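The team behind Skellgate works out of two rooms in Datemitz, and the one with the servers is the smaller of them. Skellgate is a set of tools for turning recordings from hand-held grippers into something a robot arm can learn from. It reads the video, works out where the gripper was at each moment, checks the result and passes it on to training.

The lead developer has been on the project from the first version. Before that she wrote motion planning code for packaging lines.

"Planning was comfortable," she said. "You had a model of the machine and a model of the box, and if something went wrong you could find the line of code. With learned control you mostly find out by looking at the data."

Looking at the data takes up most of her mornings. Each recording comes in as wide-angle video with motion sensor readings alongside it. The first job of the software is to line up the two clocks. An offset of 20 milliseconds is enough to spoil a fast movement, she said, and the early versions missed it often.

"We trusted the timestamps. That was a mistake, and it cost us a whole spring."

The current version compares the rotation seen in the video with the rotation measured by the sensor and shifts one against the other until they agree. After that comes tracking, which rebuilds the path of the gripper through the room.
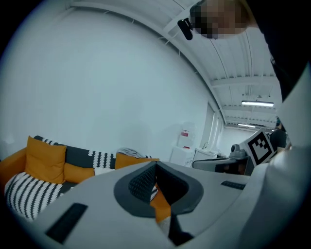
Tracking is where most recordings fail. White walls give the software very little to hold on to, and a quick turn can leave it with nothing it recognizes for half a second. When that happens, the path jumps. Older releases smoothed the jump away, so the curve looked fine and the policy trained on it reached for the wrong spot.

"Smoothing was the worst thing we ever shipped," she said. "It hid the error from us and kept it in the data."

Skellgate now cuts a recording at the jump and keeps the two pieces only if each can be placed in the room on its own. Printed markers help with that. The rest goes into a folder called Willier, after the street where the team had its first office. The folder held 800 clips when we spoke. She goes through a few of them whenever a new tracking build is ready, to see if any can be saved.

Two-handed tasks add another layer. Each gripper gets its own path, and the two have to share one set of coordinates. If they are off by a finger's width, a robot trying to pass an object from one hand to the other will close on air. The software checks the distance between the grippers whenever one can see the other, and it throws out any stretch where the two paths disagree by more than 6 millimeters.

She would like to loosen that limit for tasks with soft things, such as folding a blanket, where a small error matters less. For now the limit is the same for everything. 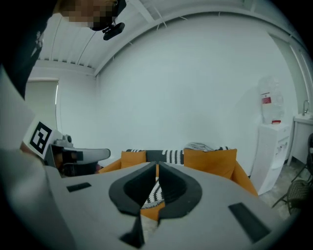
A tester at Brinkmann, which runs the software on its own arms, wrote to the team that the fixed limit was the main reason they had stayed on version 3. They could live with losing recordings, the tester wrote, but they did not want to wonder which rule had been applied to which task.

She has read that message several times and thinks it is fair. Her plan is to write the limit into every exported file, so that anyone training on it can see what was used. The change is small in the code. Updating the old exports will take longer.

The planner is the other item on her list. At present the learned policy suggests a short stretch of movement, and a conventional planner checks it for collisions before the arm moves. The check is quick, but it looks at one stretch at a time, and now and then it approves a move that leaves the elbow in a bad place for the next one.

"People ask if we can drop the planner altogether," she said. "I wouldn't stand next to that arm."

The next release is due in January. It will have the new export format and a viewer that shows both gripper paths on one timeline. The planner work has been moved to the release after it.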